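Towels and Bed Care - Frequently Asked Questions

Vullberg Home Textiles, help pages
Last updated: 6 Sep 2023

The questions on this page come from customers who bought our towels, cloths and mattress covers. We try to answer them in a simple way. If your question is missing, please write to us with the form at the bottom of the page.

Folding and drying

How should I fold a large bath towel?

Take the towel by two corners of the long side and hold it up in front of you. Pull it softly to the sides until the top edge is nearly straight. A little sag in the middle is normal with a heavy towel and does no harm. Then bring the two corners together, smooth the cloth down with your free hand, and fold it once more in the same direction. After this you can lay it on a flat place and fold it in three.

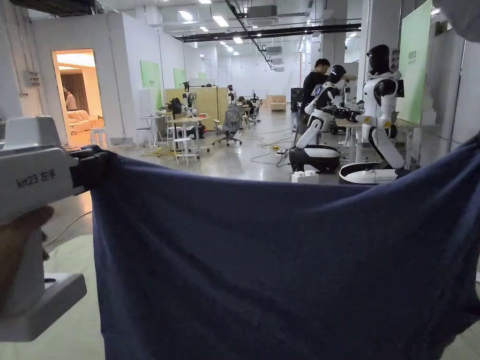

Dukenance wrote to us that folding in the air never worked for her with the biggest size, and that she now lays the towel on the bed first and folds it from there. She asked if this is also correct. Yes, it is. The bed is a very good place for it, and for people with short arms or a painful shoulder we even recommend it. Only be sure that the towel is completely dry before you put it on the mattress.

Should I shake the towel before I hang it?

Yes, please shake it two or three times when it comes out of the machine. The loops of the terry stand up again and the towel will feel softer. If you forget it, you can shake it also after drying, but the effect is smaller.

Why does my dark blue towel leave fluff on everything?

A new towel loses short fibers in the first washes. You see it more with navy and black because the fluff is dark and your sheets are probably light. Wash the towel alone for the first 5 times, and clean the filter of the dryer after each load. If the fluff continues after that, contact us and we will look at it together.

Can I use fabric softener?

We ask you not to. Softener leaves a thin layer on the cotton and the towel takes less water. This concerns all our terry products, from the light 459 gram quality to the heavy one of 700 grams per square meter.

How long does a heavy towel need to dry on the line?

It depends on the air and the season. In April, with an open window, our own test towels needed one full day indoors. Hang the towel over two lines and not over one - the air can then go between the two sides.

The bed as a work place

Can I sort my laundry and other small things on the mattress?

Many people do this, and the mattress does not suffer from it. We have only some requests. Keep pens closed, as ink goes into the cover very quickly and we know no safe method to remove it. Take away packages with sharp corners. And do not leave a damp cloth in a heap, even for one hour, because the moisture goes down into the filling.
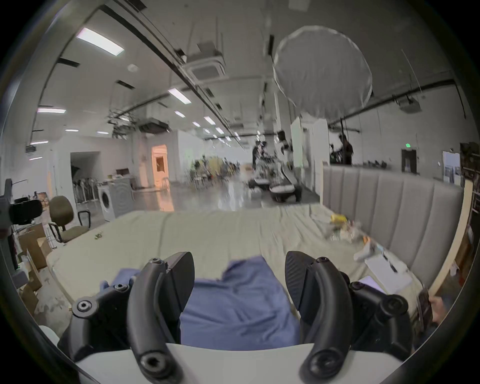
A blue cloth on the mattress, with a notebook and pen by the headboard side.

The cover of my mattress is always wrinkled. Is it too large?

Probably not. A cover without a sheet moves when you sit on the edge or lean over the bed. Pull it first at the head end, then at the foot end, and the sides last. If you can take more than a hand's width of cloth between your fingers after this, the size may be wrong and you can exchange it.

How do I clean a padded headboard with vertical channels?

Use the vacuum cleaner with the narrow brush and go from top to bottom in each channel. For spots, take a white cloth with lukewarm water and press it on the place without rubbing. Cleaning products with bleach are not allowed for our upholstery.

Orders and returns

Can I return a towel that I washed already?

Yes, one time per order and within 200 days, if the towel has a fault. For a change of color it must be unwashed and still have the label.

Do you still sell the Drultik series?

The bath sheets are finished. Hand towels and face cloths are in stock while they last. The MacPherson series has nearly the same weight and a similar border - for a mixed set this is the best choice.

Do you send samples of the fabric?

We send up to 5 small pieces without cost. Write the color names in the message field of the form, and please add your full postal address.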